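I met Édgar Usuga at a coffee place in Kornville, and he was already halfway through a muffin and a story about packing tape. He runs a little mail-order shop called Cirnemness out of his garage (soaps, lotions, odds and ends), and I wanted to know how a person ends up doing that for a living!

"By accident," he told me. "My sister wanted a gift box, then her boss wanted one, and then I couldn't park my car anymore."

He moved the whole thing from Pistberg two years ago, and last July he mailed order number 3306. He remembers it because he got the address wrong. "It went to the wrong Mbeki Street. The lady who got it kept it, and then she ordered another one!"

I asked what eats up his day and figured he'd say customers. Nope, boxes. He buys them 100 at a time in 4 sizes, and he has strong feelings about all of them. "Too big and the bottle rolls around. Too small and you're sitting on the lid at midnight." He likes a divider whenever there's a bottle in the order, and he'll pay extra for one, even though his margins are thin enough that he winced when he told me.

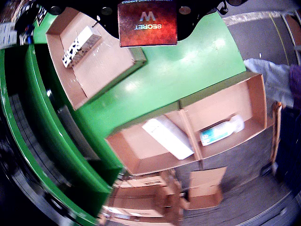 Taras Vakulenko thinks the divider is a waste of money, and told me so on the phone that same evening: crumpled paper does the job, and Édgar is just fussy.

I passed that along, of course. Édgar laughed for a good while. "Tell him to mail me something in crumpled paper," he said, "and we'll see what shows up."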